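Budgeting for a robot arm to strip old workstations, what am I forgetting?

Posted by Lusik

We refurbish office workstations in a shop in Bainbridge, 8 people, mostly pulling processors and memory before the boards go for scrap. My boss has approved 3300 dollars for a used arm with a two-finger gripper and wants it running by January. The seller says it's "ready to go," which is also what he said about his van. What else should I put in the budget?

Parviz Hassanpour

Fingers. The stock ones are usually too fat for this work. Get a quote for two spare sets, and ask how long they take to ship. Then price a fixture to hold the case still, a wrist camera if there isn't one, and your own evenings, which your boss will enter as zero.
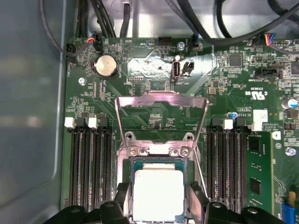 Before you sign anything, make the seller demo it on one of your own machines with the load plate up. Lifting a chip out from between two banks of memory slots is a different job from stacking foam cubes, and foam cubes are what sellers like to bring. I'd hold back a third of the money for after the demo. We spent the lot on the arm at Lutarau and then bolted it to a door on sawhorses for two months.

clerier_fan

just buy a screwdriver lol

Lusik

We own several. Thanks Parviz, I've asked for the demo and he's gone quiet. Does the fixture need to be machined, or can I get away with plywood and clamps for the first batch?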